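Desk clear-out thread. I've been putting this off since we moved to Kallbridge and I'm going to post as I go so that I finish it. 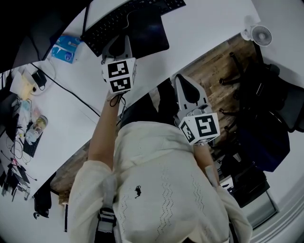 The desk, October 2021. Keyboard, mouse pad, fan, and a lot of cable.

1/ The desk itself is fine. It's white, it's the right height and it fits the wall. The trouble is what collects on it. The left side has turned into a shelf for anything with a plug on the end.

2/ Rules I've set. Everything comes off except the monitor. Nothing goes back on unless I've used it this month. Anything I can't name goes in a box marked November and if I haven't opened the box by the end of November it goes to the tip.

3/ Starting with cables. There's a long black one going diagonally across the desktop that I've been moving out of the way every morning. I followed it back and it charges a speaker I gave to my sister in spring. Gone.

4/ The thin black ones were in a proper knot. I tried to undo it by pulling, which made it worse. Then I sat down and did it end by end. Took most of a radio programme.

5/ Out of the knot: three the same, one with a bent end, one I've been looking for, and one so short I can't think what it would reach.

6/ Someone will say to label them. I have labelled them. Masking tape folded over near the plug, biro, done. I had a label maker once and it ran out of tape on the second day and the refill cost more than I wanted to pay.

7/ Power adapters. I checked the output on each one against the thing it was supposed to run. One belonged to a router we sent back to the provider in the old flat. They did ask for it at the time. Sorry.

8/ Jar with the gold lid stays. It's clear glass so I can see what's in it, and it had jam in it originally. I'm using it for the tiny connectors and adapters that otherwise roll about and end up on the floor.

9/ Second keyboard, the small one. I bought it for travelling and I've travelled with it once. It's going in the drawer and the big one stays out. If the drawer won't shut, it goes to the charity shop.

10/ The yellowish sheet of paper is the guarantee for the desk chair. It expired before we moved. Recycling.

11/ Tea break. Desk currently looks worse than when I started, everything's on the bed.

12/ Wiped the top down. Warm water, a drop of washing-up liquid, old tea towel. There was a ring from a mug that wouldn't shift so I went over it with bicarb and it's nearly gone. Dry it properly before you put anything electrical back.

13/ Cable tray next. I'd ordered the Sarkus one, 875 mm long, and it screws to the underside at the back. The desk is wider than that so there's a bit left over each end, fine for me. It came with 2 brackets and four screws. The screws were too long for the desktop so I used shorter ones from the shed.

14/ Pilot holes first. I didn't on the first one and it went in crooked.

15/ Someone's asked why I didn't get the Akholm tray. I looked at it. It's a mesh one and it hangs lower, and I'd catch my knees on it. If you've got a deeper desk it's probably the better choice.

16/ Extension lead is in the tray now, all the plugs are in it, and only one lead goes down to the wall socket. I can get a hoover under there for the first time.

17/ The fan stays out for now. I keep meaning to put it away for the winter and then the room gets stuffy in the afternoon with the door closed.

18/ Bag is off its hook by the desk and onto the back of the door. I've knocked into it daily for months and the door hook was empty the whole time.

19/ Total spend: tray, 300 cable ties in a tub from Chauke (smallest tub they do, I've used nine), roll of masking tape. If anyone local wants cable ties, let me know.

20/ What went back on the desk: monitor, keyboard, mouse pad and mouse, laptop, jar. November box is in the bottom of the wardrobe, about half full.

21/ The drawer doesn't shut.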